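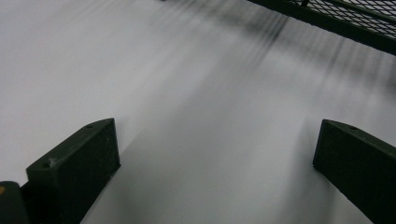 *Soft light and shadow on a pale surface.*

# What Is a Ballad?

Have you ever heard a song that told you a whole story, with people in it and something going terribly wrong in the middle? Then you have already met a ballad, or at least one of its cousins, and you can skip feeling nervous about the word. It's a nice round word anyway. Say it out loud: BAL-ud.

A ballad is a poem or a song that tells a story. For hundreds of years, people sang ballads while they worked, while they walked, and while they sat by the fire on evenings when it got dark too early to do much else. Many of the people who loved them couldn't read, and it didn't matter a bit. They carried the words in their heads, and they passed them along to their children and their neighbors by singing them over and over (and over, if the children asked nicely).

## Let's start with a story

The easiest way to get to know a ballad is to listen to one. Latifa Benmoussa wrote this one for her class at Havton, and she borrowed all the old tricks to do it. Try reading it aloud, and tap your knee as you go.

> The bell rang out on Flonton Hill,
> The snow came down like flour,
> And Nell, the baker's girl, set out
> To reach the ringing tower.
>
> "Oh, who will climb the hill with me,
> The hill so deep in snow?"
> "Not I," the miller's boy replied,
> "Not I, I will not go."
>
> "Oh, who will climb the hill with me,
> The hill so dark and steep?"
> "Not I," the farmer's wife replied,
> "I have to mind my sheep."
>
> So Nell went up on Flonton Hill
> With nothing but a light,
> And found the ringer, cold and lost,
> And brought him home that night.

Did you notice how quickly it moves? In the very first line there is already a bell ringing, and by the third line Nell is out the door. Ballads don't spend much time telling you what color somebody's eyes are or what they had for breakfast. They like to jump in right where the trouble begins.

## The heartbeat inside

When you tapped your knee, you were probably tapping the *beat*. Some parts of a line are said a little harder than others, and those are the beats. I'll put them in big letters so you can see them:

> The **BELL** rang **OUT** on **FLON**ton **HILL**,
> The **SNOW** came **DOWN** like **FLOUR**,

The first line has four beats and the second has three. Then the pattern comes around again, four and three, and that makes one verse. Another word for a verse like this is a *stanza*. Not every ballad follows the pattern perfectly, and the old singers squeezed in extra words whenever they felt like it, so please don't worry if yours comes out a bit bumpy.

Now look at the rhymes. In the first stanza, "flour" rhymes with "tower." Those words come at the ends of the second and fourth lines. The first and third lines don't have to rhyme with anything, and that is wonderful news for anybody who has ever been stuck for an hour trying to rhyme "bucket."

## Saying it again

Ballads love to repeat themselves. Nell asks almost the same question twice, and she gets almost the same answer twice. Only a few words change.

There are two good reasons for this. One is memory. If you are singing a long story with no book in front of you, it helps a great deal when half of the next verse is already in your mouth. The other is that repeating makes us wonder. The first time somebody says "Not I," we think, well, surely the next person will help. When the next person says it too, we start to worry about Nell!

Sometimes a ballad has a part that comes back after every stanza. That part is called the *refrain*, and it works just like the chorus in a song you'd hear today. The singer did the hard part, and everybody else in the room joined in on the refrain, including the ones who couldn't sing very well. If Nell's ballad had a refrain, it might be something simple like "And the wind blew over the hill."

## Why are there so many different versions?

Suppose you learned a ballad from your grandmother, and your best friend learned the same one from an uncle. When you sang them together, you might get a surprise. Perhaps your hero rides a gray horse and your friend's hero rides a brown one. Perhaps yours ends with a wedding and your friend's ends with a shipwreck.

Who is right? Well, you both are. When a song travels from mouth to ear, it changes a little on the way. One singer forgets a line and makes up a new one. Another moves to a different town and changes the name of the river so that the new neighbors will like it better. After a long while, one song can have a whole family of versions, and it's often impossible to say who made up the first.

Later on, printers began selling ballads on big sheets of paper. A sheet like this was called a *broadside*, and it usually didn't cost very much. Sellers would sing bits of them in the street to get people interested. Some broadsides told the news, or something a little like the news - fires, storms, famous robbers, and now and then a sea monster that I have my doubts about.

## Are ballads true?

Some of them began with a real event, such as a battle or a shipwreck. But a ballad singer wanted people to keep listening, and a story can grow when it's told many times. A small wave can turn into an enormous one, and a rather ordinary robber can become very brave and handsome.

People who study history still find ballads useful. A ballad may not tell us exactly what happened on a certain day, but it can tell us what people were afraid of, what made them laugh, and who they thought was a hero. That's worth knowing, and you don't always find it in a list of kings and queens.

## Write your own

You don't need a battle or a shipwreck to begin. Azlan Setiawan, who was in the same class as Latifa's first listeners, wrote a ballad about a lost library book, and it went on for nine stanzas. Here is how it starts:

> I put it down upon the bus,
> I put it by my knee,
> But when the bus drove off again
> It drove off without me.

You might try it like this:

1. Choose something that happened. It can be a small thing, like a missing shoe or a very bad picnic.
2. Tell the story to somebody out loud, in your ordinary voice.
3. Find the moment when the trouble starts, and begin there.
4. Write one stanza. Tap the beats, and listen for a rhyme in lines two and four.
5. Let somebody in your story speak. Ballads are full of talking.
6. Pick a line you like and bring it back later with a word or two changed.

Read it aloud when you think you have finished, and then read it aloud again to someone else. If they start tapping a foot, or ask you what happened next, you're doing very well indeed.

## Words to remember

**Ballad** - a poem or song that tells a story.

**Beat** - a part of a line that you say a little harder.

**Stanza** - a group of lines in a poem, sometimes called a verse.

**Refrain** - a line or group of lines that keeps coming back.

**Broadside** - a big sheet of paper with a ballad or some news printed on it.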